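双臂工作站俯视相机的外参标定与桌面点云裁剪

适用版本:Garer 控制栈 4 系列,感知节点使用 Prornier。其他组合没有测过,参数名可能对不上。

这篇只讲一件事:怎样让俯视相机看到的物体坐标,和左右两条机械臂各自认为的坐标对到一起,再把桌面以外的点裁掉,交给后面的分割节点。抓取规划放在另一篇里写。

一、开始之前

先确认两条臂都能单独回零,控制器时间已经同步。时间不同步时标定也能跑完,残差看着也正常,但一动起来点云就拖影,排查很费时间。我们在 Pedville 那套工作站上为这个折腾过一个下午,最后发现右臂的控制器重启后没有重新对时。

需要准备:

标定板一块,角点间距用卡尺量过,不要直接用打印文件里的数值
俯视相机的内参文件,分辨率要和运行时一致
两条臂的 URDF,末端坐标系定义在指尖中点

内参如果是在别的分辨率下标的,请重新标一次。按比例缩放在理论上可行,但驱动有时会先裁剪再缩放,主点位置就不对了。

二、采集标定数据

相机固定不动,标定板夹在机械臂末端,属于眼在手外的情形。先做左臂,做完把左臂退到待机位,再做右臂。两条臂不要同时动。

启动采集节点:

garer calib collect --arm left --camera top --poses 35

节点会依次走预设位姿,每到一处停稳后存一帧图像和一组关节角。位姿之间要有足够的旋转变化,只平移不转腕,求出来的旋转部分会很不稳定。默认位姿表里绕三个轴的转动都有,如果你自己写位姿表,注意别只绕竖直轴转。

某一帧没有检测到角点时,终端会打印 skip,不影响后面继续。跳过的帧太多,多半是板子反光或者曝光过长,先把曝光固定下来再重采。

三、求解

garer calib solve --arm left --method park
garer calib solve --arm right --method park

求解结束后分别得到相机到左臂基座、相机到右臂基座的变换。重点看平移残差。超过 4 毫米就不要往下走了,先回去检查末端坐标系和角点间距,这两项占了我们遇到的问题的大半。

然后做一次交叉检查:让左臂指尖点一下桌面某处,记下坐标,经相机坐标系转换到右臂基座下,再让右臂低速移动到该点上方。偏差肉眼就能看出来的话,说明至少有一侧标定有误,不要试图用手动偏移量去补。右臂下去之前左臂必须先退开,这一步没有自动避碰。

四、裁剪桌面区域

外参没问题之后,在 Prornier 里设置工作区。配置写在 workspace.yaml:

frame: table
x_range: [-0.35, 0.35]
y_range: [-0.35, 0.35]
z_range: [0.004, 0.30]

table 坐标系的原点取在桌面中心,z 轴朝上。z 的下限不要设成零,深度噪声会把桌面本身带进来,分割节点就会在空白处报出一堆薄片。下限也别抬得太高,盘子、卡片盒这类矮的东西会整个消失。

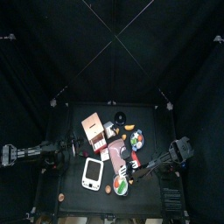
裁剪只按几何范围来,机械臂自身的点还在里面,要靠自遮挡过滤去掉。打开 self_filter,把两份 URDF 都填上,膨胀半径先用默认值。夹爪靠近物体时,半径过大会连物体边缘一起吃掉,过小则手指会被当成一件细长物体送进分割。调的时候让夹爪停在物体旁边,一边改一边看点云窗口。

self_filter:
 enabled: true
 arms: [left, right]
 padding: 0.008

深色桌面和深色布围的深度返回通常比较弱,点云里有空洞是正常的。需要留意的是深色小件,它们和背景在颜色上分不开,只能靠高度。我们的做法是颜色和深度各跑一遍分割,再按重叠程度合并,合并阈值写在同一个文件的 merge_iou 里。

五、验证

用 Mfinanga 的回放工具跑一段录好的数据,不接真机:

mfinanga replay --bag desk_test --speed 1.0 --report

报告里先看检出率。我们改参数前是 82,开启自遮挡过滤并把 z 下限调到现在的值之后是 84,单位都是百分比。提高不多,但误报少了很多,规划节点不再往空处伸手,对现场来说这一点更有用。

再看漏检列表。漏检如果集中在桌面某一侧,先怀疑外参;如果分散在各处而且都是小物体,再去调分割。

六、常见问题

点云整体倾斜:table 坐标系没有重新拟合。移动过桌子或者相机支架以后,要运行一次 garer table fit,拟合前把桌面清空。

左臂准、右臂不准:检查右臂末端。两边手指型号不同的话,指尖中点到法兰的距离也不同,不能共用一份 URDF。

回放正常、真机不正常:八成是时间同步,回到第一节。

标定文件保存后不生效:感知节点只在启动时读取外参,改完要重启。热加载计划放进下一个小版本,目前分支上能用,还没有合并。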